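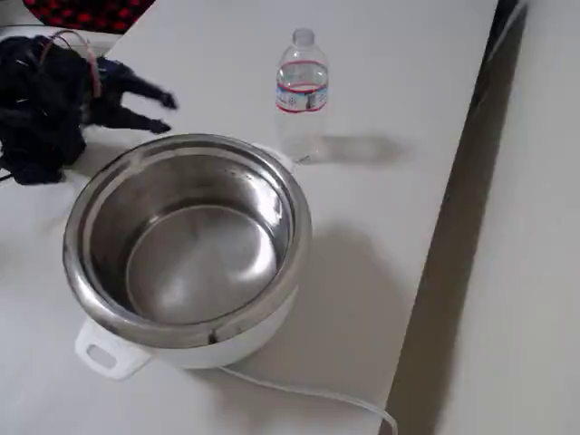
robot hand, pot and bottle task, nothing in the pot yet

Thread: how many demos before you change the layout?

mudlark_j
ok so we're gathering teleop demos for a bottle-into-pot task. two-finger hand, white table, electric pot, water bottle standing right behind it. pic up top. I have 60 good ones with the layout pretty much like that and the policy is great as long as I don't move anything. Slide the pot over by a hand's width and it reaches for where the pot used to be.

Question is do I keep going to a nice fat number with this layout and then move stuff, or start moving stuff now. Training run takes all night so I'd like to not guess wrong again

tern_and_gull
Move stuff now. You should have moved it after 10.

Haltness
Disagree with tern a bit. If the operator is new, the first batch is mostly them learning the rig. Keep the layout still till the demos stop looking like a person fighting the controls, throw those out, then start moving things. Who's driving?

mudlark_j
me mostly, and Gladys Pacheco in the afternoons. Hers are smoother than mine, she's slower tho. Almost twice as long per episode

tern_and_gull
two operators with different speeds is its own problem. check your episode lengths before you blame the layout

oldsolder
What I see in the pic is the bottle almost touching the back of the pot from that angle. Fingers have to come in over or around the rim. Are you both going the same way round? We had one guy always approach from the left and one from the top and the model split the diffrence and went straight into the rim. Every time.

mudlark_j
uh. no. I go over, she goes around. never talked about it

oldsolder
there you go

Berkero
Not so fast. Mixed approaches are fine if the policy class can handle more than one mode. Ours does ok with it. Depends what you're training. If it's plain regression then yeah, pick one way and write it on a sticky note.

oldsolder
"does ok" on how many demos though

Berkero
more than 60 lol. fair

quillback
Different thing, that bottle is clear, on a white table, with a long soft shadow going off to the right. Light from the left I guess? If all your demos have that same light, the model may well be using the shadow to find the bottle. Move the lamp or open a blind for part of the set. We lost most of October to this exact thing, worked mornings, dead by 4 pm

tern_and_gull
seconding. also the label is the only strong color on it. turn the bottle between episodes so the label isn't always facing the same way

mudlark_j
I have not been turning the bottle. ugh

Haltness
The cord too. White cord on a white table, running off toward the corner. If you slide the pot the cord lands somewhere else each time. Let it. Don't tidy it back to the same curve before every take, people do that without noticing

Berkero
I'd tape it down personally. One less thing changing while you're debuging, and a loose cord snags.

Haltness
Tape it and you can't rotate the pot. the handle always ends up lower left like in the pic. He needs that handle in other spots

Berkero
tape it for now, untape later. we're not going to agree on this

quillback
What are you logging per episode? Just video and joints?

mudlark_j
video, joints, gripper open/close, and a pass/fail I type in after. No layout tag. adding one tonight

quillback
add operator too. and which way they went in. You'll want to filter on it

mudlark_j
Update. Split the old set by operator, trained on only Gladys's. Shorter set, better result, so yes it was me. New rule is we both go around, bottle gets turned every take, pot moves every take, lamp moves when we swap drivers. Up to 74 total now counting the new ones, tossed a few where I bumped the rim. Cord is untaped, sorry Berkero

Berkero
see you when it snags

tern_and_gull
keep the rim bumps in a separate folder, don't delete. If you recover from the bump and finish, those are worth having

mudlark_j
already emptied the trash. will keep the next ones, there will be next ones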